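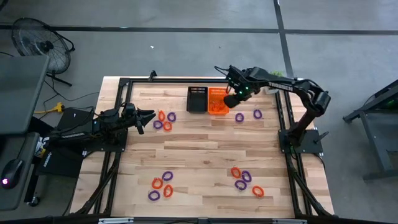 Equipment Planning and Budget Report — June 2023

Prepared by the Automation Program Office, Lavance Site

The purpose of the current reporting period was to decide what the Estrella project should buy, what it should lease, and what it can put off until the next funding cycle. The grant allows for one working cell at present and a second if the case can be made. Planning for the second cell takes the existing layout as its base: two arms mounted on opposite sides of a wooden tabletop, a black frame on all four sides, and a pair of small plastic baskets for sorted parts. All cost lines below assume that this layout will be repeated without major change.

1. Work completed since April

The sorting task remains the standard exercise for judging equipment. Rings are separated by color, purple to the black basket and orange to the orange basket. The task was chosen for its low material cost and because soft, irregular parts place real demands on the grippers. Staff used it to draw up the list of wear items, which now includes gripper fingers, arm cables and mounting plates. The list has 13 entries, and prices have been obtained for all but two of them. 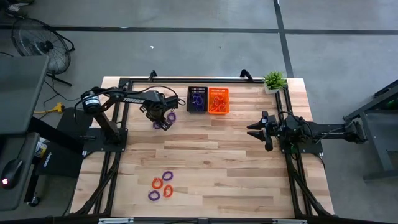
2. Quotations received

Two suppliers responded in full. Flurnico offered a complete second cell, with the frame delivered in sections and assembled on site by its own staff. Grimurano quoted for arms and frame separately and would leave assembly to us. The Grimurano offer is lower by roughly 20 percent, but it excludes spare cables and carries a shorter warranty. Delivery is stated as 7 weeks by Flurnico; Grimurano has not yet confirmed a date.

The program office has asked both firms to restate their offers with one set of spare gripper fingers per arm. Fine work close to the table surface is where replacement parts are most likely to be needed, and the first budget made no allowance for them.

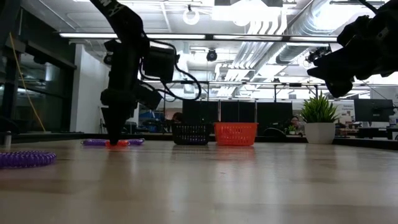

The restated offers are to be reviewed against the same wear list, so that the two totals can be compared line by line. Shipping and insurance will be shown separately.

3. Budget position

To date, 95 percent of the first equipment allotment has been spent or committed. The remainder is held for small items — cables, fasteners and replacement coils. No transfer from the staffing line is requested. 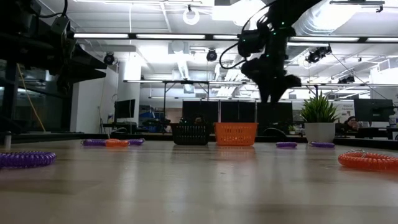
Floor space for a second cell has been discussed with site management, and electrical supply will need to be priced before an order is placed. That cost does not appear in either quotation and should be treated as an addition to the figures already submitted.

4. Decisions requested

The program office requests approval to continue with both suppliers through the restated offers, and to release funds for the spare parts on the wear list ahead of the main order. A purchase recommendation will follow once Grimurano has confirmed its delivery date.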